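**Small parts keep migrating between compartments in my divider box**

Posted by Tatiana Halás

I have one of those clear plastic boxes with a hinged lid and little partitions, bought in August to end the screw situation in my desk drawer. It holds beads on one side and spare screws on the other, or it did. Every time I carry it upstairs the beads go visiting. By now I own a very tidy box of mixed rubbish. Is there a trick, or do I need a better box? I'd rather not spend 40 dollars on something to keep three dollars of screws in.

---

**Benito Garrido**

Buy a tackle box. Done.

---

**Melahat Karabulut**

Before you spend anything, empty the box and shut the lid. Slide a strip of paper over the top of each partition. If it moves freely, there's your gap, and beads will find it every time.

Cut a sheet of thin craft foam to the size of the lid and lay it inside. One layer did it for mine, two and the lid wouldn't shut. If your partitions lift out, push them all the way down first. I skipped that step and blamed the manufacturer for most of a winter.

Also, do the sorting on something pale and flat. I spent years doing it on a patterned tablecloth, which is a fine way to lose 70 seed beads and find them again with a bare foot.

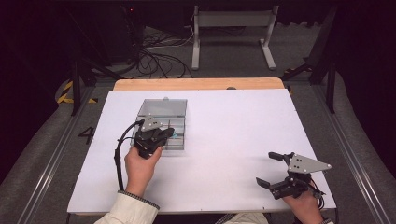
Vojtěch Urban

Seconding the pale surface. A white board over the table is the best part of the whole arrangement, and you can tip the strays back in by lifting one end. Clear lid, clear box, white underneath - you can see which compartment is which before you open anything.

I'm less sold on the foam. Mine curled at the corners and then I had foam to sort as well. I carry the box flat, with both hands, like a cake. My Murín box has survived some 200 trips up the stairs this way, and the one spill was the cat's idea.

Don't fill the compartments to the top either. Tatiana, how full are yours?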